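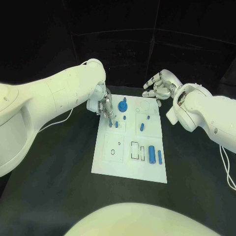
4. Das Steckbrett einrichten

Das Steckbrett ist die Übung, an der in der Robotik-AG Jorico bisher jeder Jahrgang seine gute Laune gelassen hat. Die Regeln sind schnell erzählt: Blaue Teile gehören auf das weiße Brett, und zwar dorthin, wo der Ablaufplan sie haben will. Die schwarzen Umrisse, Kreise wie Rechtecke, dienen der Kamera als Orientierung und sind kein Vorschlag zum Ausmalen. Für den ersten Durchlauf genügen die kleinen Stifte auf der erhöhten Platte oben links, die linke Hand greift dort von oben hinein. Die rechte wartet solange über der gegenüberliegenden Ecke und hält sich bitte heraus.

Vor dem Einschalten

1. Brett flach auf den dunklen Tisch legen, mittig zwischen beide Arme. Nach Augenmaß reicht nicht, auch wenn Ihr Augenmaß sehr gut ist.
2. Kabel unter den Armen prüfen. Schlaufen dürfen hängen, aber nicht auf dem Brett liegen.
3. Not-Halt drücken und wieder lösen. Wer ihn erst suchen muss, liest noch einmal Abschnitt 1.

Programm starten

4. Im Programm Hisari das Profil »Cludmont« laden. Das Profil »Cludmont_neu« ist älter. Fragen Sie nicht.
5. Geschwindigkeit auf Stufe 4 stellen. Höhere Stufen gibt es, sie sind für den Wettbewerb und für Leute mit Ersatzteilen.
6. Referenzfahrt starten und abwarten, bis im Protokoll der Wert 1000 steht. Bei 644 hat die Kamera das Brett nicht gefunden: Licht prüfen, zurück zu Schritt 1.
7. Ablauf »Uysal« im Einzelschritt ausführen. Nach jedem Griff bestätigen.

Hinweis: Die Finger schließen weiter, als man ihnen zutraut. Klemmt ein Stift, erst den Griff im Menü öffnen und dann ziehen - nie umgekehrt.

Vorsicht! Bei laufendem Programm nicht zwischen die Arme greifen, auch nicht »nur kurz«. Umgefallene Zylinder bleiben liegen, bis der Ablauf angehalten ist.

Nach der Übung

8. Beide Arme in Parkposition fahren, dann erst ausschalten.
9. Blaue Teile zurück in die Dose. Fehlende Teile ins AG-Heft eintragen, am besten noch am selben Nachmittag.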